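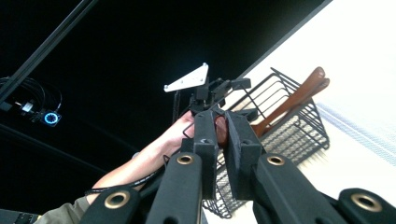 How does a workshop choose a robot?

Maybe you think that a robot is bought like a bicycle. You go to the shop, you pay, you ride home. For a robot it takes much longer, and most of the work is done with paper and pencil.

Montserrat Ponce plans the new machines for Catora, a small company in Stesamance that packs kitchen things in boxes. Before she looks at any robot, she writes down the job. What must be picked up? Is it heavy? Is it soft, or can it break? A wooden spoon and a glass bowl do not need the same kind of hand.

The hand of a robot is called a gripper. Often it is sold apart from the arm, so it needs its own line in the budget. A budget is a plan for your money: on one side what you have, on the other side what you want to pay for.

In the budget of Montserrat there are 11 lines. The robot arm is only one of them! There are also the gripper, the cables, the table, the safety fence and the lessons for the people who will work with it. She also keeps some money for repairs – soft pads on a gripper become old, like the soles of your shoes.

Then she asks for prices. Two sellers, Segers and Rostent, sent her an offer. Segers was cheaper, but the new parts would come after 10 weeks. Rostent asked for more money and promised the parts in five days. Which one would you take? Montserrat thought about it for the whole of July, and she chose Rostent. When a machine waits for a part, the boxes wait also.

Before paying, she made a test with more than 49 different objects from the kitchen shelf. The ones that fell down she wrote in a list for the seller.

Try it yourself: choose one job in your classroom, for example putting the pencils back. Write what the robot must pick up, and then all the things you would have to buy.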